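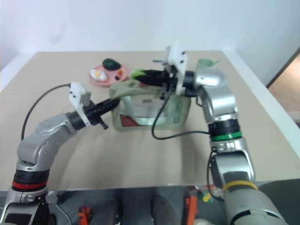 Fellero 600 External Drive Enclosure

Tool-free enclosure for 2.5 inch SATA drives, hard disk or SSD. Slide the lid, push the drive in, slide it shut. Done. Ships without a drive, so order one seperately or reuse the one from your old laptop.

In stock at Lullden. Orders in before 3 pm go out same day.
Item no. 319

What you get
Enclosure
USB-C to USB-C cable, 50 cm
USB-A adapter
Foam strip for thinner 7 mm drives
Quick start sheet

Specs
Fits: 2.5 inch drives, 7 mm and 9.5 mm
Does not fit: 3.5 inch desktop drives, M.2 sticks
Power: from the USB port, no wall plug
Weight empty: 157 g
Light: white when idle, blinks on read/write
Sleep: spins the disk down after ten minutes
Colors: black, gray

Setup
New drives show up blank. Windows – open Disk Management, initialize, format. Mac – Disk Utility, Erase. Old drives with files on them should just mount. Do NOT click format if you want those files.

Clicking noise or drive keeps dropping out? Try a different port first, then a shorter cable. Unpowered hubs are the usual problem. Still clicking, stop using it and copy off what you can.
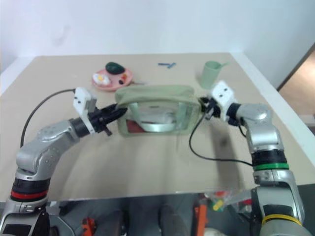 Bare drives need a bit of care before they go in. Hold by the sides, fingers off the contacts, no pressing on the top cover. Keep spares in a closed antistatic bag, not loose in a drawer. An ordinary see-through pouch like the sage-green one in the photo is fine for cables and adapters, but don't assume it's antistatic just becuase you can see through it. Check the label.

Goes with
Orbán carry case – hard shell, holds the enclosure plus cable
Grunora drive labels – write-on, peel off clean

Returns
30 days, opened box OK. Take your drive out first! We can't mail back drives left inside. Warranty two years on the enclosure and cable, doesn't cover your data or the drive.

Gray is back in May. Black available now.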